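FOR IMMEDIATE RELEASE

2/26/19

Limcombe Housing Trust Opens Applications for Tenant Repair Grants

LIMCOMBE – The Limcombe Housing Trust today opened applications for its Tenant Repair Grants, a program that will pay for small repairs and replacements in rented homes across Limcombe and the neighboring district of Tunstead. Grants of up to $695 per household are available to tenants who meet the income requirements set out below.

The program was approved by the Trust's board of directors in December and replaces the Emergency Household Fund, which closed to new requests at the end of last year. Unlike the earlier fund, the Tenant Repair Grants do not require that a household be in arrears or facing a notice to leave before it may apply.

"Tenants have told us for years that the small things are the ones that wear them down," said Radwa Samir, executive director of the Trust. "A window that will not lock, a stove with one working burner, a bathroom fan that quit two winters ago. These repairs are modest in cost, and they should be done when they are needed. We expect strong demand and we have staffed the program accordingly."

Funding

The Trust has committed its own reserves to the first year of the program. Additional support comes from Foltix, a regional supplier of plumbing and heating parts, which will provide materials to approved contractors at its trade price. Foltix will have no role in selecting grant recipients and will not receive the names or addresses of applicants.

"Our counter staff see tenants come in every week to price a part that their lease says somebody else should be buying," said Taha Gaber, director of operations at Foltix. "We are glad to support a program that gets the work done and settles the paperwork afterward."

Grants do not release property owners from their duties under a lease or under the local housing code. Where a repair is the clear responsibility of the owner, the Trust will write to the owner before any money is spent. If the owner does not respond within 21 days, the Trust may pay for the work and seek to recover the cost. Tenants will not be asked to take part in the recovery process and will not be named in correspondence without their written consent.

Eligibility

Tenants may apply if they have lived at their current address for at least six months and if their household income falls at or below the limit published by the Trust for their household size. Tenants who receive a rent subsidy are eligible. Subtenants are eligible with a signed statement from the leaseholder. Owners of the homes they live in are not eligible under this program and should contact the Trust's home ownership desk.

Each household may receive one grant in any 12-month period. A grant may cover more than one item, provided that the total does not exceed the maximum amount. Work that has already been completed is not eligible for repayment.

Covered Repairs

Grants may be used for door and window locks, faucets and drains, light fixtures and outlets, kitchen stoves and refrigerators, smoke and carbon monoxide alarms, bathroom fans, handrails and grab bars, and minor repairs to floors and walls. Painting is covered only where it follows another repair. Furniture, televisions, and internet service are not covered.

All electrical and gas work must be carried out by a licensed contractor from the Trust's approved list. Tenants may propose a contractor of their own for other work, subject to the Trust's review of a written estimate.

Need in the Area

A survey carried out by the Trust drew replies from 2,898 renting households in Limcombe and Tunstead. Problems with kitchen appliances were the most common complaint, followed by drafts and faulty window locks. Many respondents said that they had reported a problem to their landlord more than once. Others had never reported a problem at all, and the most frequent reason given was concern that the rent would be raised.

"The written comments were difficult to read," said Said Bensaid, who led the survey as the Trust's research manager. "We had families cooking on a single hot plate. We had an older gentleman on Grube Street who washed his dishes in the bathtub through most of a year. The form we designed for this program asks far fewer questions than the old one did, and that is a direct result of what people wrote to us."

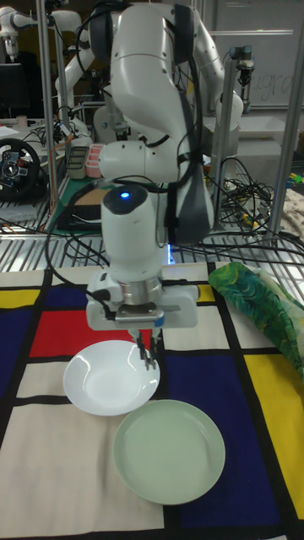
Survey results will be published in full on the Trust's website later this spring. Names, street addresses, and other identifying details will be removed before publication, and households that asked for their comments to be withheld will not be quoted.

How to Apply

Application forms are available at the Trust's main office in Limcombe, at the Tunstead branch office, and at public libraries in both communities. Forms may be returned in person or by mail. Applicants should include a copy of their lease or a recent rent receipt, proof of household income, and a short description of the repair needed. Photographs are welcome but are not required.

Staff at both offices can help with the form in English, Arabic, Spanish, and French. Applicants who need help in another language, or who cannot travel to an office, may ask for a telephone appointment or a home visit.

Applications will be reviewed in the order in which they are received. Requests that involve heat, running water, or a door that cannot be secured will be moved to the front of the line. The Trust expects to issue a decision in writing on all other requests within four weeks. Applicants who are turned down may ask for a second review by a member of staff who was not involved in the first decision.

"We have tried to keep this simple," said Radwa Ait Ali, who will manage the grants. "If a page is missing, we will call the applicant. We will not send the whole packet back."

Contractors who wish to join the approved list should request an information packet from the Trust. Proof of insurance and 2 recent references are required. Contractors already approved under the Emergency Household Fund do not need to apply again but must confirm their current rates in writing.

About the Limcombe Housing Trust

The Limcombe Housing Trust is a nonprofit organization that provides rental assistance, housing advice, and home repair programs to residents of Limcombe and Tunstead. The Trust also manages the Grube Street Apartments, a building for older adults and people with disabilities.

Media Contact

Karim Mahrous
Communications Office
Limcombe Housing Trust

###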